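Re: [chores] Kurkov numbers, are we there yet?

On the list this May, Lobo list member wrote:
> Kurkov logged 1372 tries at the bench and 1184 came
> out fine. At that rate I'd let it clear my kitchen.

I wouldn't. 1184 out of 1372 is a good score in a lab and a bad one at my sink. Look at what the bench gives it:

1. A big white box on a bare tabletop. The side facing you is smooth, the corner is rounded, and it is far wider than anything I'd pick up with two fingers. My kid would hug it. Show me how the pads do it.

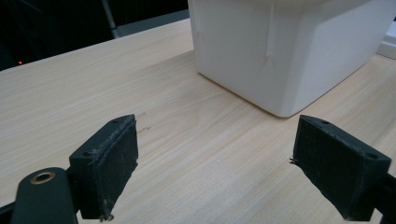
2. Wiping down. Famer's people keep calling this the easy one. Pale wood, nothing on it, two black pads and a lot of grain. Where is the rag supposed to go, and who wrings it out?

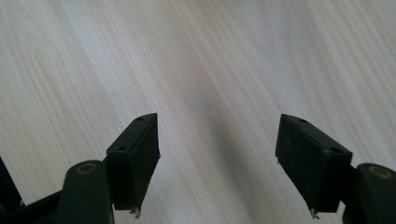
3. The shop floor. Ustdale wants 1000 cycles without a person stepping in. Kurkov's log doesn't say how many of the misses needed one. Can somebody post that column?

Until then I'm keeping my dish gloves.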